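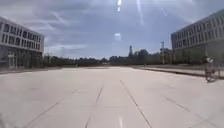

Posted by the Kavum outdoor navigation bench | 15/04/2018

Plaza runs, seam-based heading correction.

Question for the day: can the paving joints replace the compass as the heading reference between the two office blocks? The compass has been useless near the larger building since we started. Wheel odometry alone drifts too far to be worth plotting.

Method as before. Detect line segments in the lower half of the image, keep the long ones, fit a vanishing point, feed the bearing to the filter as a weak yaw measurement. The dark joints on the pale concrete converge toward the tree line and give a clean fit. The cross seams are faint and mostly fall under the length threshold. I left them out.

Reference is the Jisoteck survey receiver. Controller is the Clurano build from last week with no changes except the logging rate.

Log:
- 1,002 images kept from the outbound leg. 775 gave an accepted vanishing point.
- Median yaw error on accepted images: 2 degrees. Worst accepted: 5 degrees.
- Rejections cluster where glare lies on the pavement. The narrow white streak near the bottom center is picked up as a segment and pulls the fit.
- Flare spots in the sky have no effect, as that half is masked.
- The curb by the right-hand building passes the length test. It needs its own check before we trust it as a parallel.

The tower above the trees is a decent far landmark, a bit right of center and narrow enough to give a sharp bearing. I tried it by hand on a few images and it agrees with the seam result. Not automated yet. The Berisha tracker loses it when the cloud behind it goes dark, so a template with an edge term may be the way to go.

Cyclists cross at the right edge. Their wheels produce short curved segments, all rejected by length. No change needed there.

To do: add a width test for the streak — joints are dark, glare is bright, so the sign of the gradient should be enough. Rerun the rejected images with that before touching the thresholds. Repeat the return leg under a clear sky later in April.

Filed under: Field Notes, Localization, Outdoor

3 comments

gridline_k: Did you weight by segment length or just count inliers? We got a visible bias from counting.

benchnotes: By length, capped. Uncapped, one long joint decides everything.

tmr_4: Try the gradient sign per side of the segment. Glare has the opposite pair to a joint and it costs almost nothing to compute.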